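Satden: ficha de datos del conjunto «Material de raqueta y orden de sala»

Versión publicada en abril de 2021
Mantenimiento: Archivo de Objetos Cotidianos, Flistell
Idioma de las anotaciones: español

Resumen

Satden reúne imágenes de material deportivo de pequeño formato y de las tareas domésticas asociadas a su guardado: abrir y cerrar fundas, recoger accesorios y dejar despejada la superficie de trabajo. El conjunto consta de 615 imágenes repartidas en 20 sesiones. Se distribuye con fines de consulta, enseñanza y estudio del vocabulario de los objetos de uso corriente.

Contenido

Cada sesión se desarrolla sobre una mesa de tono claro y se centra en una tarea de orden. Las imágenes se agrupan en 6 categorías: fundas, palas, raquetas, pelotas, cajas y superficies. Una misma imagen puede pertenecer a varias de ellas.

La categoría «fundas» comprende los estuches con forma de pala, tanto abiertos como cerrados. Se anotan el color de cada zona, la presencia de malla y el estado visible de la cremallera. La categoría «cajas» recoge los recipientes con tapa, incluidos los de superficie trenzada -- que figuran a menudo al fondo de la mesa --, con independencia de su contenido.

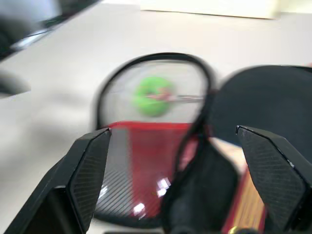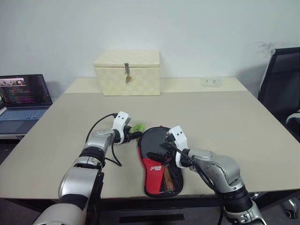 Tiempo de lectura: 2 minutos

Criterios de anotación

Las anotaciones se limitan a lo que se aprecia en cada imagen. Cuando la funda deja ver el mango de la pala a través de la malla, se registran ambos objetos y se añade la marca «contenido visible». El interior de una caja cerrada no se anota.

Los objetos verdes de pequeño tamaño se registran por color y textura, y solo reciben el nombre de pelota si su forma lo permite sin duda. Las imágenes movidas se conservan y llevan la marca «baja nitidez»; en ellas se admite el término genérico «objeto» y se omite el material.

Los rótulos impresos se consignan como «texto presente», sin transcripción.

Organización de los archivos

imagenes: una carpeta por sesión, con numeración correlativa.
anotaciones: un archivo de texto por sesión, codificado en UTF-8.
vocabulario: lista de términos admitidos, con sus variantes regionales.
cambios: registro de correcciones por versión.

El vocabulario procede de la lista Endwood, revisada para este conjunto. Se prefiere «pala» para el tenis de mesa y «raqueta» para los modelos con cordaje. «Estuche» se acepta como sinónimo de «funda» en las búsquedas.

Limitaciones

El conjunto no ofrece una muestra representativa del material deportivo doméstico. Predominan las superficies claras, y los objetos oscuros presentan por ello contornos más fáciles de delimitar. No se facilitan medidas ni pesos.

Condiciones de uso

Se permite la reproducción con fines docentes y de investigación, siempre que se indiquen el nombre del conjunto y su versión. La redistribución parcial deberá incluir esta ficha completa. Las solicitudes de corrección se dirigirán al depósito Beltrán, con indicación de la sesión y del número de imagen. La próxima revisión del vocabulario está prevista para agosto.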